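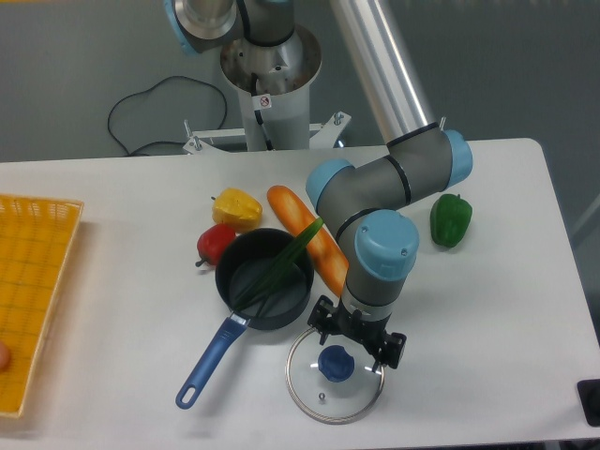
Does the gripper have to be re-zeroed every time the finger pads are changed, one operator asks, or only when the fingers themselves have come off the body? The second is correct. A pad change leaves the zero position of the gripper alone. Removing a finger does not, and the cell should not be returned to service until the zero routine has been run and the result entered in the log.

Zurkgate Tabletop Cell, Kitchen Task Configuration
Setup, care and repair

Shares: 8

This page applies to the pedestal-mounted cell supplied by Zurkgate and fitted for kitchen handling work with pans, lids and toy food. It takes the place of the earlier setup sheet. Sites that still keep the sheet in a binder should remove it, as the order of the starting checks has changed.

General arrangement

The arm stands on its own pedestal behind the work table and reaches over the table from the rear. The pedestal and the table are separate pieces and must stay separate. Clamping them together passes every bump on the table into the arm base, and a site that has done so should undo it before asking for help with position errors.

The metal bracket at the foot of the pedestal carries threaded bolts on both sides. These are the leveling points. They are set once at installation and checked whenever the pedestal has been moved, including moves made for floor cleaning. The label with the red prohibition symbol on the front of the pedestal is part of the equipment. If it becomes worn or begins to lift, order a new one from Zurkgate and do not cover the old one with tape.

Cable routing

The cable on the front of the pedestal should hang straight, without a twist, and should never be used as a handle. Spare length is kept coiled on the floor beside the pedestal, away from the path of the person resetting the table. Coils should be loose. A tight coil held with a hard tie will, in time, damage the jacket at the tie, and the fault that follows is difficult to trace because it comes and goes with the position of the arm.

Starting the cell

1. Clear the table of anything the task does not call for.
2. Look over the pedestal bolts, the cable and the joint caps. All caps must be fully seated.
3. Switch on at the controller and wait for the ready tone.
4. Run the warm-up motion at low speed with nothing in the gripper. Allow 5 minutes.
5. Open and close the gripper fully and listen for scraping.
6. Place the task objects and run the lid check described in the next section.

The low-speed setting should be left on through step 5. Sites have asked whether the warm-up may be skipped when the cell was used earlier the same day. It may be skipped if the controller was not switched off.

The lid check

The lid check is the quickest way to find out whether the wrist and the gripper still agree with the taught positions. The standard lid is round clear glass with a metal rim, a center knob and a steam vent. It is laid flat on the table with the knob up. The arm is then brought over the knob with the fingers open and stopped before contact.

Look at the gap between each finger and the knob from the front of the table and again from the side. The gaps should match to within 2 millimeters. If they do, let the gripper close, lift the lid a short distance and set it down again. The lid should not tilt as it leaves the table.

If the gaps do not match, do not correct the fault by sliding the lid. Work through the following in order:

— Confirm that the lid is the standard one. Lids from the Tedetti pan set have a taller knob and will give a false reading.
— Check that both pads are the same type and were changed together.
— Check the finger screws.
— Check the level of the pedestal.
— Re-zero the wrist joint, then the gripper.

Most faults reported to the service desk end at the second item. Pads wear unevenly when a task always approaches from the same side, and replacing only the worn one leaves the fingers uneven.

Finger pads

Pads for this gripper are supplied by Kumsa in pairs. The expected life is over 70 hours of lid and handle work, and less where the task includes lifting pans by the rim. A pad that has become shiny no longer holds a smooth knob well and should be changed even if it is not visibly worn down.

To change the pads, bring the arm to the service position, switch off at the controller and wait for the brakes to set. Support the gripper with one hand while pulling the old pad straight off. Wipe the finger face with a dry cloth. Solvent is not to be used, as residue loosens the new pad. Press the new pad on from the tip toward the body and hold it for a slow count. Write the pair number in the log.

Joint caps

The light-blue caps cover the joints and keep dust and crumbs of foam out. They are a push fit and can be removed by hand. Please do not pry them with a screwdriver; the lip is thin, and a nicked cap will work itself off during long runs. Caps are wiped weekly. A cap that spins freely when touched has lost its clip and should be replaced.

Removing a cap does not give permission to adjust anything underneath it. Joint work is carried out by Zurkgate or by a service partner. At present the service partner is Grudby, and sites may book a visit through the usual form.

Care of the table and the task objects

The white table top can show rub marks from pan bottoms. These are harmless, but they should be cleaned off at the end of the day so that a fresh mark can be noticed. A new mark in an odd place often means that the arm is setting a pan down too low.

Toy vegetables and bread pieces should be washed in cool water and dried fully before they go back on the table. Long, thin pieces such as the green onion may be left standing out of a saucepan during a run, provided that the leaves do not reach into the path of the wrist. Pan handles should be turned toward the table edge and away from the pedestal.

Service interval

A full service is due every 8 months of normal use. Bring it forward if the cell has been moved between buildings or if the lid check has failed more than once in the same week. The cell should be left set up on its pedestal for the visit, with the log and a spare pair of pads close by.

Comments (2)

Guest
We had the tilt problem with the lid for weeks and had re-zeroed the wrist over and over. Changed both pads instead of the one and it has been fine. Could the pad section be moved higher on the page?

Guest
Is the taller knob the only difference with the Tedetti lids? We have a shelf of them and would like to keep using them for practice runs, just not for the check.

Log in to leave a comment.

Receive equipment notices by email. Enter your address to join the Zurkgate service newsletter. You may unsubscribe at any time.

This site uses cookies to remember your settings. Accept | Manage settings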